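Home | Council | Elections | Ethics Office | Forms | Contact

Financial Disclosure by Elected Officials: Frequently Asked Questions

Corrigan Ethics Office

Who is required to file a disclosure statement?

Every elected official of the City of Corrigan must file, along with candidates who have qualified for the ballot and the heads of city departments. Members of advisory boards file only if their board approves contracts or permits. A person who holds two offices files a single statement and lists both offices on the first page.

What must be reported?

Filers report sources of income, real estate other than a primary residence, business interests, debts and gifts. Income from any single source must be listed once it exceeds $3,329 in the reporting year. The exact amount is not requested. Filers mark one of the ranges printed on Form 515.

Are gifts of household goods reportable?

Yes. A gift is valued at its retail price on the day it was received, whether it takes the form of cash, travel, furniture or a kitchen appliance. Any gift worth more than $379 must be listed with the name of the giver. Several gifts from one giver in the same year are added together. Gifts from a spouse, parent, child or sibling are exempt.
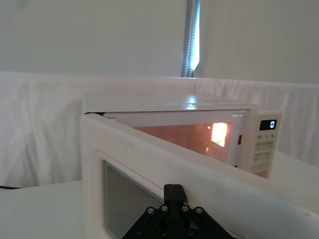

One resident wrote to this office that the limit was far too generous, and that officials ought to accept no gifts at all from any party with business before the Council. The present limit is set by ordinance and can be changed only by a vote of the Council. Residents who wish to propose a change may address the Council during the public comment period, which opens at 6:30 p.m.

Must officials release their tax returns?

City law does not require it. The disclosure statement is a separate document, and a tax return may not be filed in its place. An official who chooses to release a return may ask this office to post it alongside the statement. Social Security numbers, bank account numbers and the names of minor children are removed before posting.

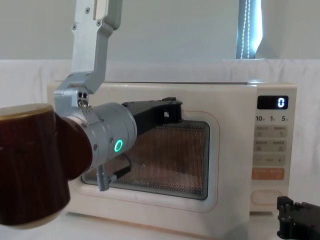

White microwave oven with a cloth backdrop

How are business interests treated?

An official who owns five percent or more of a company must name the company and state whether it has done business with the City. Ownership through a trust or a holding company counts toward the five percent. Where a company has bid on city work, as Dastberg Paving and Tritivine Systems have in recent years, any official with a reportable interest must also file a notice of recusal before the matter comes to a vote.

The notice is read into the record by the clerk. An official who has recused may not take part in discussion of the item and may not speak privately about it to other members or to staff.
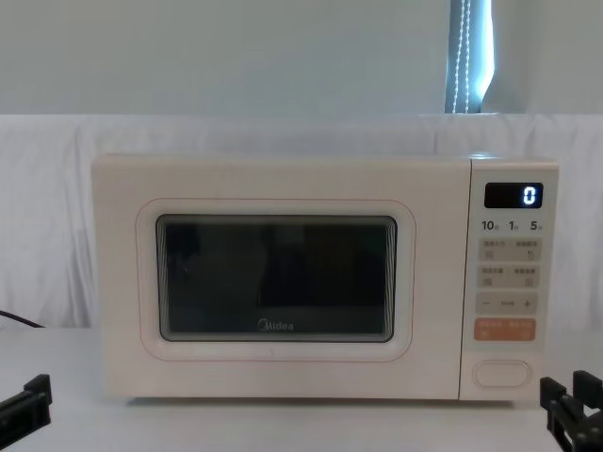
Recusal lasts until the contract is completed or the official no longer holds the interest, and a new notice is needed if the contract is renewed.

When are statements due?

Annual statements are due by the close of business, 5:00 p.m., on the last business day of March. Candidates file within ten days of qualifying. Extensions are granted only for illness or military service. The penalty for late filing is $83 for each week or part of a week.

Where can statements be viewed?

Paper copies may be inspected at the Almont Street office between 9:00 a.m. and 4:00 p.m. No identification is required, and visitors are not asked to state a purpose. Statements are kept for six years after an official leaves office. 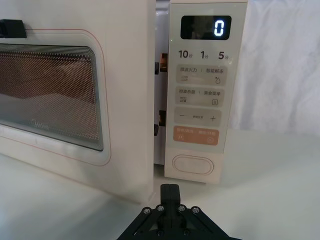
Microwave oven, door slightly ajar

How is a complaint filed?

Complaints must be in writing and signed. The office does not act on anonymous complaints. The official concerned receives a copy and has twenty days to respond.

Reader comments (3)

corrigan_voter: Does the gift rule cover campaign donations, or is that a separate form? I could not find it on this page.

Eastside Resident: The income ranges are too wide. The top box tells us next to nothing about what anyone earns.

taxpayer and parent: I went to Almont Street to look at the statements and was helped right away. Please put them all online anyway. Some of us work until five.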